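Craft supply swap back at Daltora hall

27 August 2020

The craft and household swap is on again at Daltora hall, doors at 10. Last one shifted 800 items, says organizer Seema Rajput, and theres more coming in this time. Smooth stuff, odd shapes, small things for the shelf — all welcome. 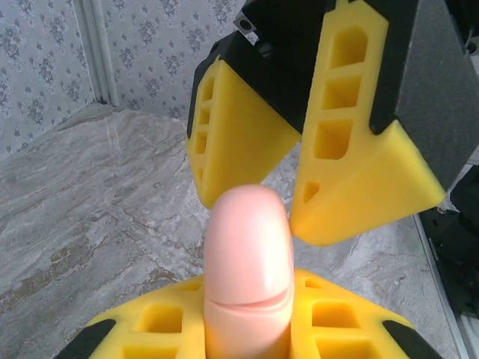

What to bring

Clean items only, no glass. Label your box. Purple and lavender pieces go on Narendra Prajapati's table, he is sorting by color again. 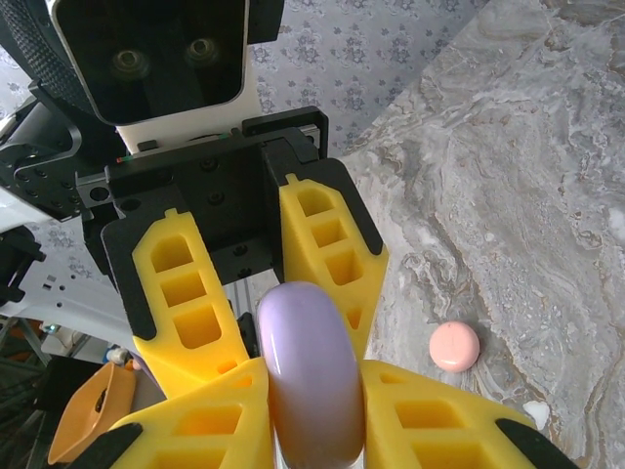 Boxes to be collected by 4 please, anything left goes to the October sale. Some 30 tables booked so far — call Seema if you want one.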